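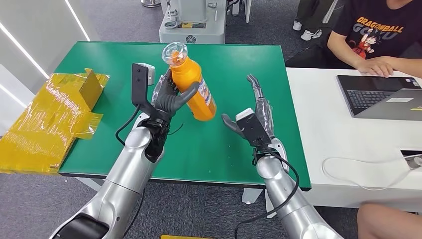
Photo: Araceli Quintero

I have a confession about packages. I leave them by the door for a week. My sister rips hers open standing up in the hallway, keys still in her mouth, but I like to wait until I have a clear table, a pair of scissors and a cup of something hot. Then I make an evening of it!

My table is green. I painted it one April with a can of leftover porch paint, and I'd do it again tomorrow, because everything you set on a green table looks like it's for sale. Put an orange bottle on it and you'd think you were in a shop window. Yellow cardboard does pretty well too, especially when it's wrapped in so much shiny tape that it squeaks.

And oh, the tape. I order from a little shop called Prekby (they sell refills, bottles, soap, that kind of thing) and whoever packs for them does not believe in stopping early. I've tried picking at the corner with a fingernail. I've tried a butter knife. What works is one shallow cut down the middle seam, then lifting a single flap and leaving the rest alone – the tape holds the sides up and the box turns into a bin you can reach into. I park mine on the left end of the table, a bit over the edge, so the middle stays free for whatever comes out.

Bottles get looked at one at a time. I hold each one around the middle, tip it a little and check the cap, since clear caps crack if you so much as frown at them. Then the label. I once put 20 bottles away without reading a single one and spent the winter washing my hair with something from Kosden meant for kitchen floors. (My hair was fine. Very shiny.)

The laptop sits open on the white table next door, with the order list up, and I tick things off as I go. I used to print the list, but paper and packing tape find each other, and you can guess the rest.

Araceli, who takes the photos for this column, keeps her boxes. She has 50 of them nested in a closet, sorted by size, and she'll lend you one if you promise to bring it back flat. I borrowed a Dallileo shoe box from her two years ago and she still asks after it.

It's holding my tape now, so she'll have to wait a little longer.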